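Leka Tableware Set: data card and working rules

Version dated 13 November 2020. Maintained by Radka Kos. Replaces the October draft.

What the set contains

2,817 recorded episodes of two-armed tabletop handling: bowls and plates are picked up, stacked, separated and put on a slatted rack. Of these, 2,040 passed review and are listed in the main index. The rest are kept in a separate folder with a reject code and should not be used for training.

Rules for the workspace

Only items on the tableware list may go on the work surface. Paper items are allowed and count as a separate class from rigid ones. Nested bowls are recorded as one stack, with the order written from top to bottom. Plants and other background objects may stay where they are for a whole session but must not be moved between episodes of the same batch.
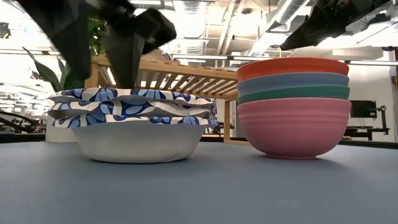 Can a person reach over the table while the arms are powered?
Only after both arms have been put in hold from the operator's desk and the operator has said so aloud. Reaching in during a pause between episodes is a breach and is logged as one.

Rules for cameras

Wrist cameras are checked at the start of each batch. Both fingertips must be in view when the gripper is open. Do not wipe a lens during a batch; stop, wipe, and start a new batch number. Files from before the Hadico mount was fitted have the suffix _h0 and a slightly narrower view.

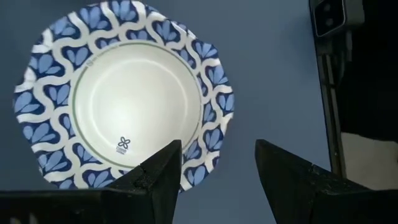 Wrist view, patterned paper bowl between open fingers.

Rules for labelling

Use the names in items.txt and nothing else. If an item is partly hidden, label it by what can be seen in any camera at the same moment. Scuffs on the fingers are not labelled. There are 13 reject codes; code 4 (item left the surface) and code 9 (operator stopped the arm) account for most of the rejected files.

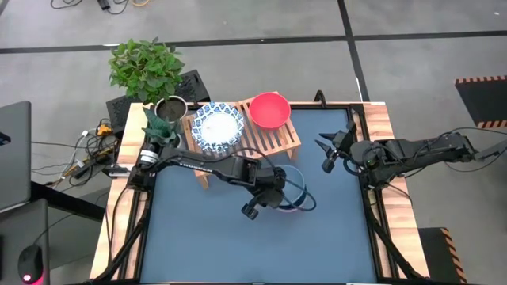 Rack placements gave us the most trouble in review. The Bundwood guideline, which we followed for the first 1,000 episodes, treats an item as placed once the gripper lets go, and reviewers disagreed over items that were leaning. Under the present rule the item has to rest on the slats with no finger touching it. Tilt is allowed, so a plate sitting at a slight angle beside the red bowl on the rack is labelled "placed". An item touching both the rack and the table is "partial".

Known gaps

No glass, no cutlery, no liquids. Lighting was not controlled and glare differs between sessions. The Rornelo converter drops the hold signal, so use the original files for any work on stopping behaviour.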